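報道関係各位

Vurkmont、縫合の基本をまとめた講習冊子「Jirero」を8月に刊行
針の向きと糸の渡し方を、ゆっくり、ていねいに

外科教育の教材づくりを続けておりますVurkmont(本社・Trivholm)は、このたび、創を縫い合わせる手順を一からたどる講習冊子「Jirero」を、8月に刊行する運びとなりました。長らくお待ちくださった皆さまに、ようやくお知らせできますことを、編集室一同、たいへんうれしく思っております。

本冊子は全144ページで、針の持ち方、組織への入れ方、糸の引き加減、結び目の整え方までを順に収めました。編集にあたっては、各地の研修医や指導医の方々から129通ものお便りを頂戴し、「初めて針を持った日に知りたかったこと」を、できるかぎり本文に生かしております。お忙しいなか、びっしりと書き込んでくださった方も多く、読むたびに頭の下がる思いでした。

編集責任者のShafiq Khanは、「縫うという作業は、慣れた人ほど言葉にしにくいものです。机の脇に置いて、練習の合間に何度でも開いていただける、そんな気取らない一冊になっていればと願っています」と話しております。

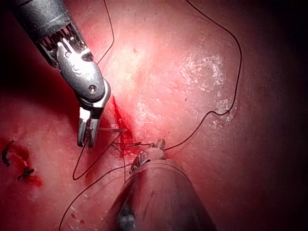
縫合の章では、次のひと針をどこへ、どの角度で入れるかという、手が止まりやすいところにとりわけ多くのページを割きました。細い創の上を幾筋もの糸が渡り、その脇でまっすぐな細い針が組織のほうへ向いている、そうした場面を手がかりに、針先と創の位置関係をじっくり読み取っていただく構成です。糸が何本も集まるあたりの見分け方も、図を添えて説明しております。価格は1392円(税込)、お申し込みはVurkmont編集室の「Jirero」係にて承ります。見本誌をご希望の報道関係の方も、どうぞお気軽にお声がけくださいませ。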